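The Short Sleeve

The rate was five dollars for every accepted example, and the word doing the work in that sentence was accepted.

She read the terms twice at the kitchen table before signing. The company was called Bidis. It rented the grippers out against a deposit, and it wanted laundry. Folding, hanging, turning right side out, picking up off floors, picking up off beds. It wanted these things done in real homes by people who lived in them, because, the terms said, "authentic domestic variety is the foundation of general skill." She underlined authentic. She had worked in a hotel laundry for most of her adult life and had never once heard anybody call it a foundation.

"It's easy money," said her sister, who had brought the idea to her and who got a bonus for every person she brought.

"Then why are they giving it to us?"

Her sister said she was impossible and went to find the charger.

The gripper came in a gray case with foam cut to fit. You held it by the handle and squeezed, and the two fingers came together. A camera sat above your hand and watched what the fingers did. There was no arm attached to it and no motor that she could find. The arm would come later, in some other building, and by then it was supposed to know what she knew. That was the plan, anyway. She turned the thing over a few times looking for the part that would do the knowing.

The training call was led by a cheerful young man who signed on from Nusotstead with his kitchen behind him. He told them to move naturally. Then he told them not to move too fast, not to use the free hand, not to let their own hair or sleeves fall in front of the lens, not to talk, not to begin before the tone and not to stop before the second tone. A woman in the corner of the call asked what was left that was natural. He laughed and said that was a great question and moved on to uploads.

She did her first ones in the living room with dish towels. They all came back rejected. The reason given was Insufficient Variety. She did them again with the same dish towels on a different chair and they were accepted, and from that point on she had a fair idea of who she was dealing with.

By the second week she had moved into the bedroom. The bed was the right height and the quilt had plenty going on in it, and the reviewers seemed to like things going on. She left the clothes where they had landed along the side of the bed. At the hotel she'd have been written up for a room like that. Bidis scored it highly on Scene Richness.

The tasks arrived on her phone one at a time. Pick up by collar. Pick up by hem. Then, in September, there was a new one, and it was worth double: Pick up by strap or band, avoiding main cloth. Ten dollars. She read the note underneath. The system had learned to grab the middle of everything. Given a shirt, a skirt, an apron, it went for the widest part and lifted, and whatever was narrow got dragged along behind. Somebody wanted it to learn that narrow parts were also parts.

"I could have told them that," she said to the empty hall.

She chose the white one with the printed band, mostly because she disliked it and didn't care if the fingers left a mark. It had been a gift. She laid it on the quilt, waited for the tone, and went in from the front.
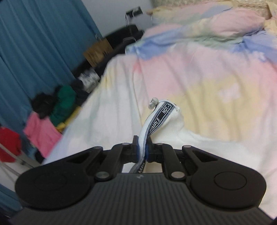
Strap or band, avoiding main cloth. Accepted on the first review.

It was harder than it looked. A hand knows a band from both sides at once. The thumb slides and the finger behind it tells you whether you have one layer or two, and you correct without thinking, and if someone asked you to describe the correction you'd have nothing to say. With the gripper there was only the closing. The band twisted as she came in on it and she had to tip her wrist to get the fingers on either side, and she held her breath through it, as if the thing could be startled.

When the second tone sounded she put the gripper down and picked the garment up with her own hand, by the band, to see what she had done. She did it three or four times. Each time her hand did something slightly different, and none of those was what the gripper had recorded.

She wrote to support about it. She wasn't in the habit of writing to support, but it bothered her the way a crooked pillowcase bothered her. She wrote that the examples were wrong. They were wrong in a particular way: they showed how a person picks up a band when she is forced to do it with two hard fingers, and this was a different skill from the one they said they were buying. If they wanted to know how it was done, they should come and watch hands.

The answer came the next morning. It thanked her for her passion. It explained that the system would also have two hard fingers, so her examples were exactly what was needed.

She read that several times. She was annoyed to find it reasonable.

Still, she thought, that was a smaller thing than what they'd said at the beginning. On the call it had been human skill, the wisdom of the home, your knowledge living on. Now it was how to get by with pliers. She could teach that. She only wished they'd put it in the brochure.

Her sister, meanwhile, had given up the gripper and gone over to recruiting full time. She came by with a cake box and sat on the edge of the bed, and was told to get off it, because a recording was about to start and she would count as Unapproved Person In Scene.

"You've gotten very serious about this," her sister said from the doorway.

"I'm being paid."

"You think it's nonsense."

"I thought the hotel was nonsense. I still did the corners."

The tone sounded. Her sister, to her credit, stood still with the cake box until it was over.

What she had started doing, without telling Bidis, was keeping the bad ones. The app let you discard an attempt before it was uploaded, and everybody did, since only clean ones were paid. But the bad ones seemed to her to be where the information was. The fingers would close on air beside a cord, or take the band and a pinch of the skirt along with it, and she'd see how it had gone wrong and what she'd done on the next try to put it right. Take that away and you had a machine that had only ever seen people succeed. She had trained girls at the hotel for years, and the ones who frightened her were the ones who had only been shown how it looked when it went well. The first time a sheet snagged they stood there holding it.

So she saved them to a folder. When she had enough to make a case, she wrote to support again.

This time the answer took longer. It said that failure data was out of scope for the current phase. It said that she had been a valued contributor and had now passed 400 accepted examples, and it attached a certificate with a ribbon drawn on it. Her name was spelled with an extra letter.

She was invited that winter to a demonstration. A hotel group called Gouveia was thinking of buying, and the company wanted a few contributors in the room, for warmth, she supposed. There was coffee. The machine was named Traka, and it had one arm, bolted to a table, and at the end of the arm were two fingers she'd have known anywhere.

They gave it a heap of clothes. It took a shirt by the collar and set it down. It took a towel. The men from the hotel group nodded at the towel. Then it turned to something pale with a long tie on it, and it slowed, and she watched the wrist tip over. It was a small tilt to the left, a little late, with a pause just before the fingers closed.

She knew that pause. It was her holding her breath.

The fingers came together on the tie and lifted, and the rest followed. People clapped. The cheerful young man, shorter than he'd looked on the call, leaned over and whispered that wasn't it incredible, it had picked that up all by itself.

"Why does it stop first?" she asked him.

He said it was probably computing.

She looked back at the table. The arm had gone in for the next tie and this time it missed. The fingers shut on nothing, an inch to the side. It lifted the nothing to the proper height, carried it across, opened, and let it go over the basket. Then it went back and did that again, with the same tilt and the same pause.

One of the hotel men wrote something down. The young man said they were aware of it, and that it was an edge case.

She had the folder on her phone, in her coat, on the back of the chair. She drank the rest of her coffee and thought about what she ought to charge for it. Five had been too low. She'd known that when she signed.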